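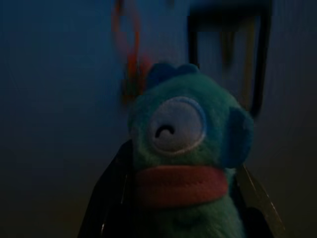

*Teal-green plush fish with dark blue crest.*

# Folthorpe Public Library - Board of Trustees

## Minutes of the Regular Meeting, 26/07/2024

**Presiding:** Saskia Tautahi, Chair
**Recording:** Wiremu Prendergast, Secretary
**Location:** Main branch, upper meeting room

### 1. Call to Order

The Chair called the meeting to order at 6:32 p.m. A quorum was present. Apologies were received from the trustee for the Pondden district.

### 2. Approval of Prior Minutes

The minutes of the previous meeting were approved with one correction. Under Item 5, "Sheehan Street entrance" was changed to "Sheehan branch entrance." Motion carried without dissent.

### 3. Public Comment

A resident of Cavel Road asked that the Sheehan branch open before 10 a.m. on school holidays. The Chair thanked the speaker and referred the request to the Library Director for a written reply.

A second resident objected to the removal of bound newspapers from the reading room. The Director stated that the volumes had been moved to the lower stacks and could be requested at the main desk. The resident asked that a notice to this effect be posted in the reading room. The Director agreed.

### 4. Director's Report

The Director reported that 341 new cards had been issued since January, of which 106 were issued at the Sheehan branch. Interlibrary loan requests remained steady. The courier now calls at Pondden in the afternoon, and items requested in the morning are no longer held over to the next day.

The public printer at the main branch is out of service. A part is on order. Patrons are being directed to the printer in the children's room, and staff there have asked for a second paper delivery until the repair is made.

Trustees asked whether the new catalog would allow patrons to suspend holds while traveling. The Director said that it would, but that the feature had not yet been switched on.

### 5. Roof and Drainage, Sheehan Branch

The Board reviewed two bids for replacement of the flat section of roof over the workroom. The lower bid did not include the gutters on the north side. After discussion, the Board asked the Director to obtain a revised figure from both bidders on the same scope of work.

It was noted that shelving along the north wall should stay covered until the work is finished. Item tabled to the next meeting.

### 6. Overdue Fines

The Secretary presented the draft policy ending daily fines on children's and young adult materials. Replacement charges for lost items would continue. Under the draft, an item would be treated as lost after 28 days overdue, and the charge would be cleared if the item came back in usable condition.

One trustee asked that the period be shortened to 14 days for equipment and museum passes - these are few in number and often have waiting lists. The amendment was accepted.

**Motion:** To adopt the policy as amended. Moved and seconded. Carried, one abstention.

### 7. Meeting Room Use

The Board discussed repeat bookings by outside groups. The current rules do not limit how far ahead a room may be reserved. The Chair asked that draft wording be circulated before the next meeting. No action was taken.

### 8. Action Items

- Director: written reply on holiday hours at Sheehan
- Director: reading room notice on bound newspapers
- Director: revised roof bids, gutters included
- Secretary: final text of the fines policy to all branches
- Secretary: draft wording on advance room bookings

### 9. Adjournment

There being no further business, the meeting was adjourned at 8:05 p.m.

Respectfully submitted,
Wiremu Prendergast, Secretary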